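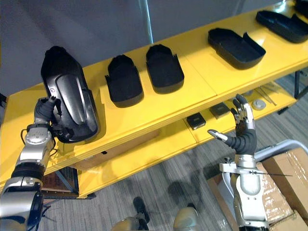

Yellow shelves in two tiers, with the black parts on the top one.

Keeping order on workshop shelves

When we moved to Oltville I got a garage with one long wall and no shelves at all. For the first winter everything stayed in cardboard boxes. I could never find the small hex keys, and I bought the same set two times. The tips on this page come from that winter and the years after.

Start with the floor

Before you buy shelves, check if the floor is level. Mine falls 9 mm from the back wall to the door, and I learned this only when a jar of screws began to walk. Put a spirit level on a straight board and try it in both directions. Thin pieces of hard rubber under the feet are enough for a small difference. Wood pieces also work, but in a damp garage they swell.

Then decide the height. My top shelf is at 87 cm, which is good for my elbows, and the lower one is for things I need once a month. Heavy things go low. Paint also goes low, with the lid marked by room and wall.

Trays and boxes

I prefer open trays to boxes with lids for all the things which I use every week. A lid needs two hands, and after some days the lids are lying somewhere else anyway. The local shop, Cekach, sells plain trays quite cheap, and they wash well with warm water and a drop of dish soap. Do not use thinner on plastic. It makes the surface sticky and the dust stays on it for ever.
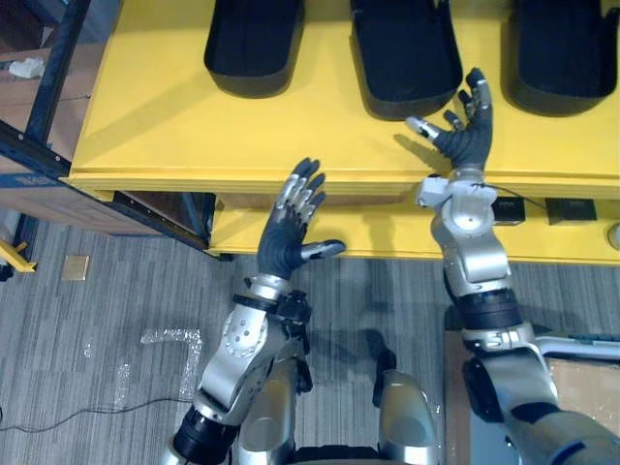 Leave a gap of two fingers between one tray and the next, so you can lift it by the sides. For very small things, like washers and split pins, I put a piece of felt on the bottom of the tray. They make less noise and they are easier to pick up - try it once with a smooth tray and you will see the difference.

Labels should be on the front, never on the lid. I write with a paint marker from Rainer, white on dark plastic. If you make a mistake, rub it with a little alcohol on a cloth before it dries.

Rubber parts

Old rubber wants to be clean, cool and dark. Seals, hoses and folded covers should not be stored bent, or they keep the bend. Wash off the dust with soapy water, open the folds with your fingers and let them dry in the shade. No oil, please. A little talcum powder is fine for natural rubber, and silicone grease for the seals on a tap.
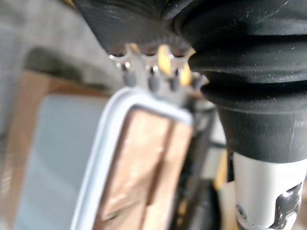

Cleaning day

I do the shelves on Saturday morning, before the rest of the family needs the garage. I take everything from one shelf only, wipe it, and put back what I really used since the last time. The rest goes in a bin by the door. What stays in the bin until March I give away or bring to the collecting point in Londuvach.

Use a dry brush first and the damp cloth after, otherwise the metal dust becomes a grey paste in the corners. 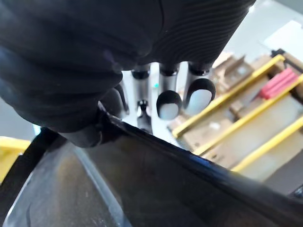

One reader wrote that the bin by the door is a mistake, and that in her house it was simply full after two weeks and stayed so until summer. She now uses a small bucket and empties it the same evening. I have not tried this yet, but the bucket is already bought.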